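Can a robot arm turn sleeved pages and put loose sheets in order yet?

Last updated: 30 July 2018
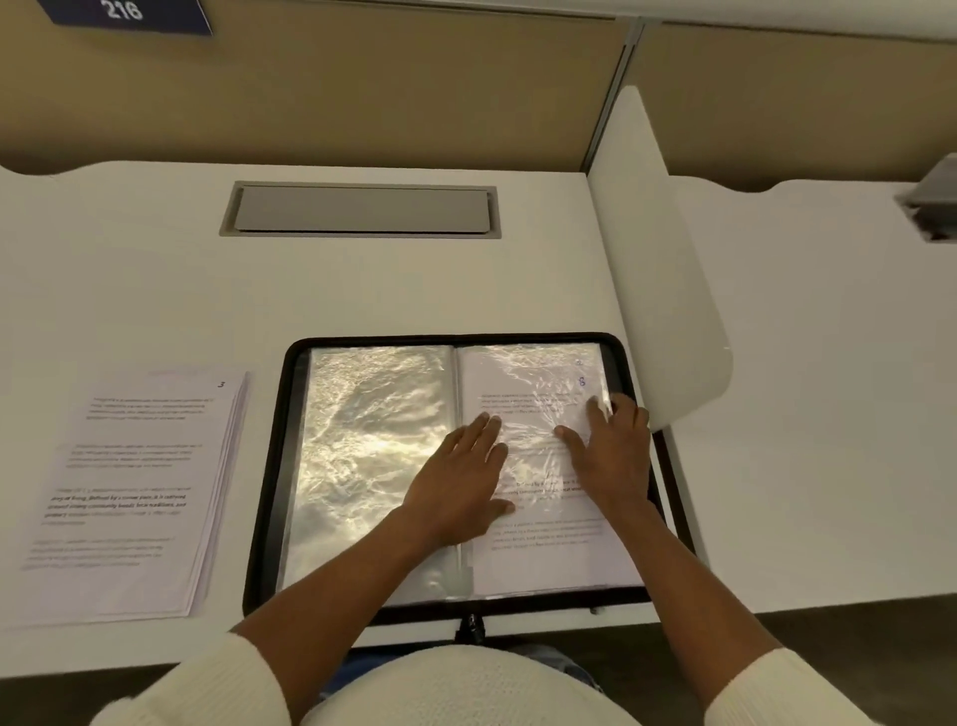
We look after a reading room at Trustport and have 1321 display folders to check by hand. The chore is the same for each one: open the zip, lay the folder flat, go through the clear sleeves page by page, compare the sheets with the loose printed set, put anything out of order back in its place, close the zip. It is done at an ordinary carrel such as 216, with the folder near the front edge and the loose stack to the left of it. The sheets have a number written by hand in the upper right corner, and that number is the only thing that fixes the order. The plastic is the part that worries me. A crinkled sleeve under the ceiling lights throws back so much glare that the left page can be close to unreadable from above, and on the right page parts of the text go as well. A person spreads one hand over the middle to hold things flat and uses the other near the top corner.

One person gets through 22 folders in a day. We have been offered the loan of a six-axis arm with a parallel gripper and a suction cup. Before I accept it I would like to know:

- is page turning in plastic sleeves a solved problem, or at least a solvable one
- can a camera read a handwritten number through the plastic
- what about the zip

No budget for a custom machine. The carrels can't be altered, though something could stand on the desk top.

sleeve_and_spine

I have tried most of this on a bench, so taking your points in order.

Page turning. Paper in a bound book is manageable. Scanning machines have done it for years with a vacuum head and a puff of air, and they still need an operator for double turns. Sleeves are worse in one way and better in another. They are stiffer than paper, so they hold their shape once lifted. But they cling to each other, and a crinkled surface breaks the seal on a small suction cup. My figure with a soft bellows cup was 90 good turns before the first double, on new flat sleeves. On old wavy ones I got 6. Lifting from the outer corner and peeling slowly helped more than any change of cup.

You will also need something to hold the facing page down. The spread hand is doing real work there. A single arm has to let go of one job to do the other, so plan for a weighted bar or a second arm.

Reading the number. This is the easiest part. Glare moves when the light moves, so take several exposures with lamps at different low angles and keep the darkest value for each pixel. Crossed polarisers also work, though some plastics show coloured bands under them. Large handwritten digits in a known corner can be read reliably. Small pale grey body text under the same sleeve is harder, and I would not promise it. If one digit is written above another, decide beforehand what that means, as the software will not guess it correctly.

Zip. Leave it to a person. The pull is small, hangs loose and never rests in the same place twice. You can train a gripper to find it, but the border of the folder shifts as you pull and needs bracing right round the corners. The time saved is nil.

Loose stack. Top sheet by suction is fine, if the stack is squared first. If the edges are fanned out, the arm will drag the second sheet with it now and then. Fit a double-sheet sensor, which is a standard printing trade part.

Overall: camera yes, arm no, at present. Put a camera and two lamps over the desk, let a person turn, and have the software call out any number that is out of order. The checking gets quicker and the handling stays as it is.

Ammont_bench

Disagree about the arm. There was a demo at the Bolness show in February where one turned the pages of a catalogue, no problem at all. It is only a matter of programming.

potterer

I saw the same demo. The catalogue was glossy paper, clamped at the spine, and opened to the same page at the start of each run. No plastic. The Zheng gripper they used is a good one, but it was not being asked to do this.

To add to the camera suggestion: check the height of the privacy divider before you buy a stand. The curved sort rises high enough to block a low lamp on that side, and you will get a shadow over the right-hand page. We ended up with both lamps towards the left and the back, one higher than the other. Matt black card on the divider also cut down stray reflections.

gantry_two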